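Häufige Fragen zu Pesora

Worum geht es bei Pesora überhaupt?
In unserem Projekt lernen Roboterarme Handgriffe von Menschen, die mit zwei Handgreifern ganz normale Dinge im Haushalt erledigen – ohne dass dabei ein Roboter bewegt werden muss. Aus den Aufnahmen trainieren wir anschließend ein Modell, das wir Rennie getauft haben.

Wie viele Vorführungen braucht Rennie für eine neue Aufgabe?
Das fragen uns wirklich fast alle! Für die Aufgaben im ersten Bericht haben wir jeweils 500 Vorführungen verwendet, beim Greifen kleiner Gegenstände waren es 700. Mit weniger ging es auch, nur wurden die Bewegungen dann merklich unruhiger.

Wozu dienen die Würfel mit den schwarz-weißen Mustern?
Über sie bestimmen wir, wo sich jeder Greifer im Raum befindet und wie er gerade gedreht ist. Wer mitmacht, sollte also ein wenig darauf achten, sie nicht mit dem Ärmel zu verdecken.
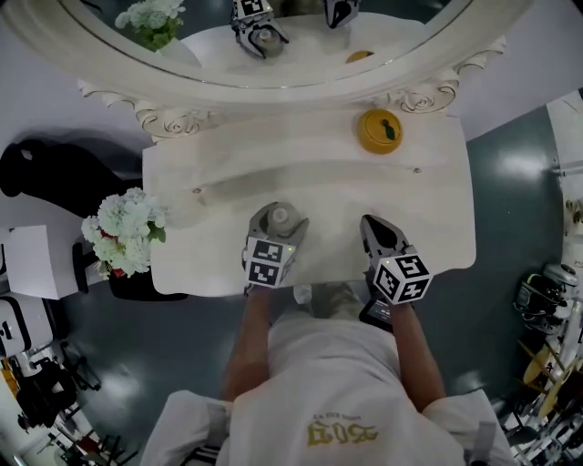

Kann ich den Datensatz für meine eigene Forschung nutzen?
Den ersten Teil geben wir auf Anfrage gern an Hochschulen weiter, den zweiten möchten wir noch in Ruhe durchsehen – voraussichtlich sind wir damit im Mai fertig.

Wo klappt es noch nicht so gut?
Vor allem bei Aufgaben, für die beide Arme zugleich gebraucht werden. Daran sitzen wir gerade mit den Kollegen aus Okden.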